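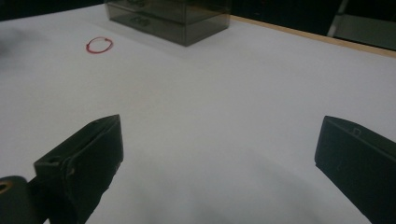 Home Kitchen Laundry Workshop Contact

Getting marks off a white table

Wipe up tea, turmeric and beetroot straight away with a damp cloth. Dried tea needs bicarbonate of soda mixed to a paste with a little water. Leave it on for 13 minutes, then rinse. Don't scrub, as scouring pads dull a matt finish.

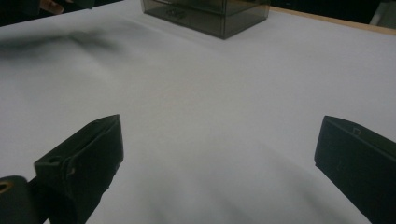 Ink is harder. Dab it with surgical spirit on cotton wool and change the wool often. If you do crafts or mending on the table, cover it first. A plain white covering with a few soft folds in it, like this one, is fine for sorting and gluing, but pull it tight before you cut or measure anything. Refugio Ventura uses old sheets and washes them at 38 degrees.

Bleach will yellow some surfaces, so test a spot underneath.

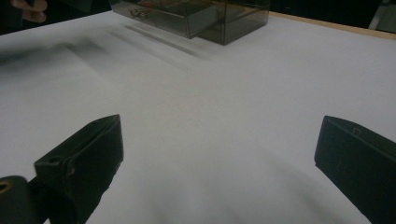
White surface, brighter in the middle and to the right.

Look across the table from a low angle in the evening with one lamp on. Smears you missed at midday will show. Finish with a dry cloth.

147 shares 2 comments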